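How to Build a Robot Helper (Slowly)

A robot arm is very strong, very patient and not at all clever. Ask it to open an oven and it will happily try to open the wall next to the oven. It has to be taught, and at the Tremside shared workshop we have been teaching one since September.

We began inside a computer. A pretend arm in a pretend room is called a simulation, and it is a fine place to make mistakes. If the arm punches a pretend cabinet, you press a button and the cabinet forgives you. Real cabinets hold a grudge.

First you build the room: floor, walls, table, something with a handle. Then you add the arm, which we named Kusuma. An arm has joints, like your shoulder and elbow, and each one needs to be told how far to turn. Get one number wrong and Kusuma waves at the ceiling.

Then comes the hand. Ours is called a gripper, and it has just two fingers. Try picking up a sock with only a thumb and one finger – you can do it, but you have to think about where you pinch. So does the robot.

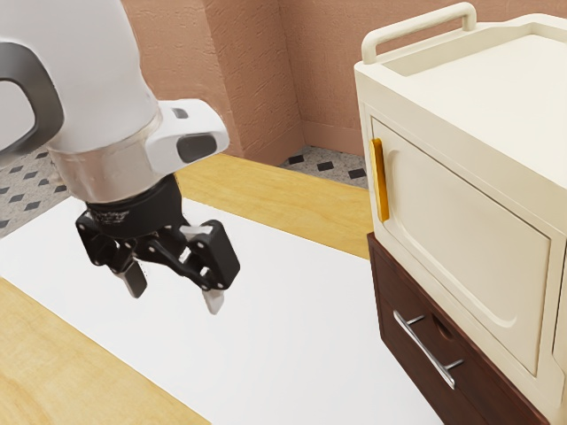
Picture: computer simulation, Tremside Workshop, 24 June 2020

Look at the pale pads on the ends of the fingers. Those are the parts meant to do the touching. The orange handle on the cream-colored door is a good one to practice on, being thin enough to pinch and bright enough to find.

Our first 59 tries at a handle went badly. Try 63 went well, and we had cake. Kusuma did not get any.

Want to have a go? Ask a friend to close their eyes, then guide their hand to a door handle using only words. Allow 5 minutes. You may need 35.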